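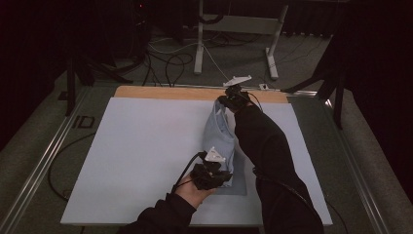 I have owned up to a lot of things on this blog but I don't think I've ever admitted how badly I fold shirts. Socks I can do. Towels, lovely, give me a towel any day (a towel is a rectangle and wants to stay one). But a shirt has those arms, and a collar that springs back up the minute you look away, and for most of my adult life mine have gone into the drawer in a sort of sausage.

Well, February is when I get the urge to sort the house out, and this year it got as far as the chest of drawers. Everything came out onto the bed. It was a horrible heap! I found a jumper I'd blamed my sister for losing, two single gloves and a linen shirt from Rønning, that little shop in Stonthorpe that's now a place selling phone covers. I'd completely forgotten it. It's been at the bottom of that drawer so long the creases have become part of the design.

So I asked Kyung-tae Seol, who lives two doors down and worked for years in the laundry at the old Wemutgate hotel. He came round at half past ten with his own biscuits, looked at the heap, and said I was doing it on the wrong thing. You can't fold on a bed, apparently. It's too soft and everything slides about and sinks. You want something flat and hard at the height of your hips, so we cleared the kitchen table and I've used that ever since. My back is very grateful.

His way goes like this. Button the top button, the middle one and the bottom one, and leave the rest. Lay the shirt face down and take hold of it at both ends, shoulders and hem, and give it a proper pull lengthways before you do anything else. I'd always skipped that bit and gone straight in with the sleeves. Then smooth it out from the middle with the flat of your hand, bring one side in, lay the sleeve straight down on top of it, do the same on the other side, and fold up from the hem in two goes. Flip it over and there's your collar, sitting up nicely.

My first one looked like a parcel that had been through a hedge. Kyung-tae was very polite about it. By the fourth or fifth I was getting something you could have put on a shelf, and then I got cocky and tried to do a T-shirt without putting it down, like they do in shops, and we'll say no more about that.

The whole lot took me 40 minutes, with a break for tea. I put the shirts in on their edges, like files, and I can see every one of them when I open the drawer. There was even room left over, so I bought one of those Kandach drawer dividers and now the socks have got a side of their own. It's a bit stiff and it doesn't quite reach the back, so a sock does escape now and then, but I like it.

I've got 20 hangers going spare as well, the thin wire sort from the dry cleaner's. If anyone local wants them, leave me a comment and I'll pop them in a bag by the front door.

Next up is the airing cupboard. I opened it this morning, a pillowcase fell on my head, and I shut it again. Fitted sheets! If you've got a method, please send it over, and I'll try it out on the blue one first as it's already got a hole in it.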